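Household Help Board > Kitchen & Storage > Mugs

Best way to keep dark-lined mugs with the craft stuff on a shared table?

Posted by Philomena Korletey, 2025-12-01

Hi all! I run a little drop-in table at Plestunstead, hot drinks at one end and kids' building blocks at the other, and I love it to bits, but the two ends keep meeting in the middle. Blocks end up beside the mugs, under the handles, and last July one went straight into a cocoa (it floated, the kids were thrilled). We have 4 mugs that stay out all day, black on the inside with a paler rim, and a gray plastic basket with holes in the sides that everything gets swept into when we pack up.

Two things I'd love help with. Should the mugs travel in the basket at all, or is that asking for chips? And does anybody have a trick for seeing whether a black mug is clean? I can rinse one three times and still not trust it!

Efraín Agudelo

Oh, I have feelings about black mugs! They're great looking and they hide everything. Tea film shows up as a dull patch if you tip the mug toward a window, so do that before you dry it, and run a fingertip around the inside about an inch below the rim. If it squeaks you're good. If it drags, use a spoonful of baking soda and a damp cloth, leave it ten minutes and go around again.

As for the basket, yes, use it! A basket with holes is perfect for mugs because they can finish drying in there. Put a folded dish towel on the bottom, stand the mugs upright in one layer, and turn all the handles the same way so they nest beside each other. I've carried mugs like this up 11 stairs every week and the only one I ever lost was one I dropped in the sink.

The blocks want their own home, though. Any tub with a lid. We painted a line across our table with washable marker and the kids guard it like a border. Works better than me asking.

Fredy Huamán

just use a tray

Eliécer Restrepo

Fredy's not wrong, a tray is lovely if you've got a flat floor and two free hands. I'm with Efraín on the basket for anything longer than across the room.

A couple of things to add. Pick a basket with handles at the ends and carry it by both, because one-handed the whole load slides to the low corner and that's where the chips come from. And please wash the basket too! The little round holes collect crumbs and cocoa powder like you wouldn't believe. I soak mine in the tub with dish soap, then go over the rows with an old toothbrush (oddly satisfying, my daughter fights me for the job).

For a pale table, wipe with plain water before the mugs go down. Grit under a mug is what leaves those gray rings. Mugs first, then blocks, and leave an elbow's width between them if you can.

Mugs and blocks sharing a white table, and a basket with holes in its side:
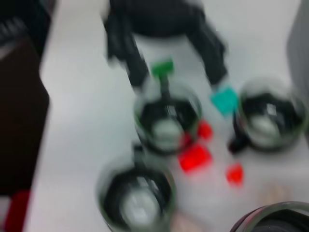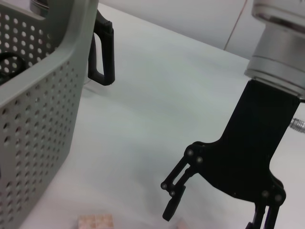
Can I stack the mugs two high in the basket if I'm short on space?

Go for one layer whenever you can, and if you really must double up, lay a thick dish towel between the layers and put the heaviest mugs underneath. Keep the top layer below the rim of the basket so a bump against a door frame hits plastic and leaves your mugs alone.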